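Voka gripper kit review: where we are at the end of September

Hi all, quick update on what your money is doing. We've had the hand-held gripper kit from Voka on loan for 3 weeks now, and I've put more hours into it than I planned (no regrets!). The budget you approved was $4,000 and we've spent less than half of it, mostly on spare finger pads and a second mount from Dervishi.

Setup was easy. Charging is slow, the manual has 2 pages on calibration that contradict each other, and I've written to Voka about that. Eltia's kit is still on the list for comparison, but their demo unit is stuck in shipping, so don't expect numbers from me before next month.

We're up to 17 household objects on the test list. Mugs and boxes are fine. Thin flat stuff is still a pain — coins, cards, anything that lies flush with the table.

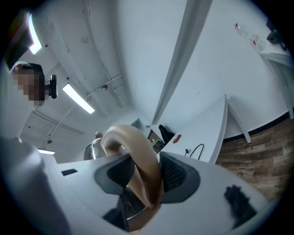 Pads are the part of the kit I'd pay for again. Flat ones would have given me trouble with anything round and glossy, and kitchen stuff is full of that. The thick beige handle between the fingers is a good case: smooth, shiny, curved over in a hook, and the textured black pads close on it from both sides. I'd like a softer set too, and Voka sells one.

Still to do: the wear test on the pads, a proper price sheet, and a call with Calleo about whether they'd want the kit for their own lab. I'll send the sheet as soon as I have Eltia's quote.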